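# Giving a front-loading washing machine a proper clean
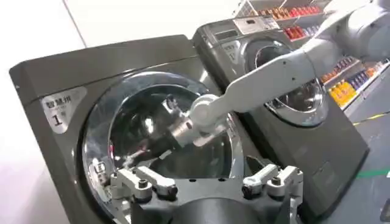
*A charcoal-grey front loader, with its chrome door ring and domed glass.*

I put off cleaning our washing machine for far longer than I ought to admit, on the grounds that a thing full of soapy water several times a week must surely be cleaning itself. It isn't, I'm afraid. Soap, fluff and the odd tissue left in a cardigan pocket all have to go somewhere, and a fair amount of it settles in the folds of the rubber seal, where it sits quietly and begins to smell like a pond.

My neighbour Nerea Cuesta showed me how she does hers, and I have followed her way ever since, with a few small changes of my own. Set aside a morning for it. Most of that is the machine running by itself while you have your coffee.

## What you'll want to hand

- Two or three old cotton cloths and a dry towel
- A soft toothbrush
- A washing-up bowl of warm water with a squirt of washing-up liquid
- A shallow tray for the filter (an old roasting tin does beautifully)
- A packet of washing machine cleaner

## The door glass and the ring

Start with the door, as it's the pleasant bit and gets you into the mood. Wring a cloth out in the soapy water and wipe the outside of the glass, then open the door and do the inside. The inside of the bowl is usually worse than you expect – there's often a greyish film along the bottom, just where the wet clothes rest against it.

A chrome ring shows every fingerprint, so go over it with a damp cloth and then buff it straight away with the dry towel. Please don't use a scouring pad, however tempting. I did that on our old Tagle and the scratches caught the light for the rest of its days. Run the toothbrush gently round the hinge and the catch as well.

## The rubber seal

Check that the drum is empty and the machine is off, then pull the seal back with your fingers and work your way round, wiping into each fold. Take your time at the bottom. I have had hair grips out of ours, a button I'd been hunting since Easter, and up to 9 pence in a single go.

If there are dark spots, soapy water and the toothbrush will shift a good many of them. Old ones may leave a stain behind, and I've learnt to live with mine. Dry the whole seal afterwards.

## The drawer

Most drawers lift out once you press down a little tab at the back. Leave yours to soak in the bowl for half an hour, then brush out the corners and the softener section. Don't forget the space it came from, especially the roof of it, where the gunge likes to gather.

## The filter

Switch off at the wall and let any hot water cool before you begin. On many machines the filter hides behind a small flap low down at the front, but do look at your booklet if you can't find it. Slide the tray underneath, put a towel down, and unscrew the cap a very little at a time. Water will come, and sometimes a surprising lot of it, so close it up and empty the tray as often as you need.

Rinse the filter under the tap, feel inside the hole for fluff, and screw everything back firmly.

## The empty wash

Now put in the cleaner, following the packet, and run the hottest cotton programme with nothing in the drum. I use Fetia, though Nerea swears by the Minddale powder. Never mix cleaners together, and don't add bleach or vinegar on top.

When it has finished, wipe the seal once more and leave the door ajar, so long as there are no small children or cats about.

I do the seal every 2 weeks and the full clean every 4 months.

*Xiomara Quintanilla, 1 Jul 2025*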